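Ticket 3863 – Nasero Impfverwaltung, Standort Stostholm
Status: in Bearbeitung
Gemeldet von: Valentina Huenchumán
Eingang: 10. November 2019

Problem: Beim Import der Grippeimpfstoff-Lieferung bricht Nasero mit der Meldung "Charge unbekannt" ab. Betroffen sind 207 Datensätze. Die Dosen sind im Lager, können aber keinem Termin zugeordnet werden. Die Lieferung aus Hellham ließ sich mit derselben Programmversion einlesen.

Erste Prüfung: Importdatei angefordert und mit dem Lieferschein abgeglichen. Die Chargennummern stimmen überein. In der Datei steht hinter jeder Nummer ein Leerzeichen, das die Schnittstelle von Ibarra offenbar mitschickt. Leerzeichen entfernt, Import wiederholt: gleicher Fehler.

Zweite Prüfung: Im Protokoll taucht vor dem Abbruch eine Zeitüberschreitung auf. Der Chargenabgleich wartet 30 Sekunden auf Antwort und verwirft danach den ganzen Block. Wert testweise auf 2000 Sekunden gesetzt, nur auf dem Testsystem.

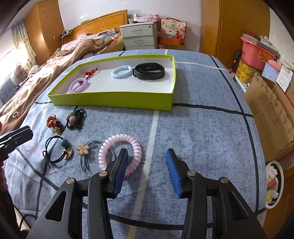 Mit dem neuen Wert läuft der Import auf dem Testsystem durch, allerdings sehr langsam. Ursache ist vermutlich der fehlende Index auf der Chargentabelle, der bei der Umstellung im Mai nicht neu angelegt wurde. In Hellham ist er vorhanden.

Rückmeldung V. Huenchumán: Bis zur Behebung werden die Chargen von Hand in die Impfdokumentation eingetragen. Bitte keine Nachbuchung ohne Absprache – sonst erscheinen Dosen doppelt.

Nächste Schritte: Index auf dem Testsystem anlegen, Zeitwert zurücksetzen, Import erneut prüfen. Danach Übernahme ins Produktivsystem außerhalb der Sprechzeiten. Anfrage an Ibarra wegen der Leerzeichen ist gestellt, Antwort steht aus.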